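Plevavmont Labs Adopt Written Rules for Robots Handling Electrical Accessories

2020-11-20

Robot cells at the Plevavmont test site will work under a written handling practice for electrical accessories from the start of next month, replacing the verbal instructions operators have used until now.

The document runs to 21 pages and covers power strips, plug-in chargers, extension leads and similar small goods that are picked up, turned or moved by a two-finger gripper on a tabletop. It was drafted by Bulon, which operates the cells, with Janevski reviewing the electrical sections. It applies to manipulation trials and to the recording of demonstrations, in which an operator guides the arm by hand or by remote control.

The central rule concerns supply. No strip, lead or adapter may be connected to mains power while it is inside the reach of the arm. The operator must trace the cord to its plug by eye before the first grasp of each session and again after any break. The position of a rocker switch is not accepted as proof of isolation, and a strip switched off at its own housing is treated as live until the plug has been seen.

Tasks that require power, such as checking whether a robot can operate a switch and light a lamp, are moved to a separate annex. They need a residual-current device upstream, a low-voltage substitute where one exists, and a second person within reach of the emergency stop.

Grasping limits make up the longest section. Fingers are to close on the solid sides of the housing, across its width, and must not bear on socket openings, switches or the point where the cord enters. Closing force is set at 62 newtons for the goods in the current test set. A cell that cannot report its closing force is restricted to foam-backed finger pads and reduced speed.

Operators are also told to stop if the housing flexes visibly, if a shutter or switch moves without being commanded, or if the part slips along the fingers more than 8 millimeters. The part is then set aside and inspected for cracks before it goes back into the set. A part with an open seam is scrapped and may not be repaired with glue or tape.

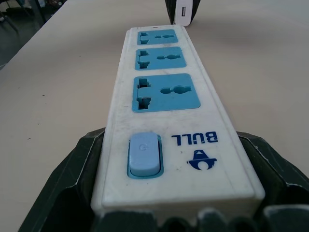 The width of the permitted grasp area drew objections, Amra Vlachou arguing that a rule written around the sides of the housing works for long, flat strips and gives little help with cube-shaped adapters, where every side carries a socket, a port or a pin. She asked for a table of permitted faces by product type and said that without one, two operators could read the same paragraph and grip the same adapter in different ways.

Bulon accepted the point in part. A table covering six product types will be added as an appendix, and anything outside those types must be assessed by the cell supervisor before the first grasp. The assessment is recorded on a one-page form that stays with the part.

Finger surfaces are covered for the first time. Pads and bare fingers are to be checked at the start of each shift for burrs, embedded grit and loose coating. Cosmetic wear is allowed. An edge that catches a cotton swab is not, and the finger must be dressed or replaced before work continues.

The practice sets out how the table is to be laid. Objects not used in the task must be placed where the arm cannot sweep them off the surface, and a second electrical item may share the table only if it too is disconnected. Cords are to be led away from the arm and may not hang over the edge on the operator's side. Where a camera is mounted at the wrist, the cable for the camera must have enough slack for a full rotation of the joint.

Labeling rules changed late in the drafting. An early version required every test item to carry a bright sticker reading "not for use." Reviewers found that stickers altered the appearance of the goods in recorded images and in some cases covered the surface the fingers were meant to close on. The final text puts the item number on the underside and keeps the warning on the storage bin. Items that have been gripped by a robot may not be returned to office or household use.

The change follows a review of 2735 logged grasps at the site, completed in March. The review found no injuries and no contact with live parts. It did find that isolation checks were recorded in different places by different shifts, and that some sessions had no record of a check at all. Under the new practice the check is entered in the session log before motion is enabled, and the cell software will refuse to start without the entry.

Drevalwood, which runs a smaller set of cells with the same type of arm, is to use the document on a trial basis. Its staff will work to the isolation and table-layout sections only, keeping their own force limits until their grippers have been recalibrated.

Training consists of a half-day session and a supervised run at the cell. Operators who have not completed both may prepare tables and reset objects but may not enable motion.

Comments on the appendix are being collected by cell supervisors. The force limit is to be reviewed when new finger pads are fitted, and until then the current figure applies to all cells at the site.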